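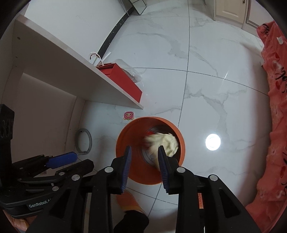
Bin and desk task — left unit losing width signal

20 Feb 2018, entry by Els Geerts

Task today was the Harport tidy-up set: pick small items off the desk, drop in the orange bin, return, repeat. Two hand-held units, one operator. Unit 2 (left hand) gave bad jaw-width data again. Pose track looks normal. Images look normal. Only the width channel is affected.

Symptom: width reads correctly while the jaws move through mid range. On full open it sticks at the last value and stays there until the next close. Downstream, the policy sees a gripper that never lets go. Replay on the Bondero arm did what you would expect from that. It carried the object to the bin, stopped above it and waited with the jaws shut until the step timed out. Kobe hit the stop on the second run when the arm started its return move with the object still held and the wrist came down toward the rim. No contact, no damage. Stop worked as it should.

First fault logged at sample 611. Everything before that in the same recording is clean, so I do not think it is calibration.

Checked so far:

Battery and cable on unit 2. Reseated, no change.

Pivot pins. No play that I can feel by hand.

Finger pads. Swapped left and right between units, fault stayed with unit 2.

Firmware. Same build on both units. Kobe reflashed anyway, fault came back.

Desk work looks fine if you only watch the video. The jaws go wide over the desktop between picks, and there is nothing in the picture to say the number stored beside it is wrong.
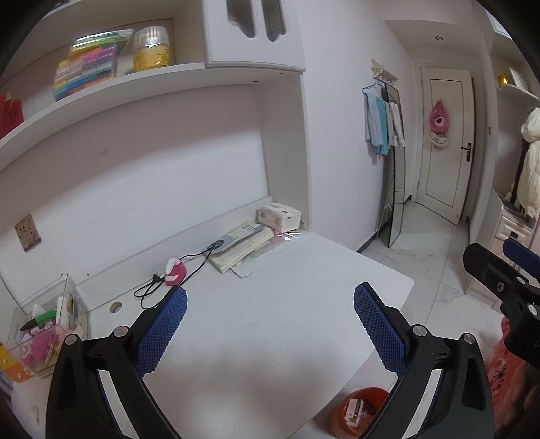
We have been reviewing by eye and passing recordings on that basis, which explains how these got through to replay. Neves script checks for dropped samples but not for a value that repeats. A stuck reading arrives on time and passes.

Bench test after lunch: 50 slow open-close cycles on unit 2, clamped. Fault shows only at the open end, and more often if the jaw is pushed against the stop. Pressing on the housing near the encoder clears it. That points to the encoder board shifting when the linkage loads it. Have not opened the housing yet — the torque driver is with Urko.

Until fixed:

Unit 2 out of service, tagged.

Nothing recorded with unit 2 goes to the arm. Kobe is moving the files to a hold folder.

Arm speed stays at the reduced setting for any replay over the bin, and one person keeps a hand on the stop.

To do: add a flat-line test on width to the Neves script. Open unit 2 and look at the board screws. Ask Kobe if the July fault on the other unit was ever written up, I remember something similar but cannot find the entry.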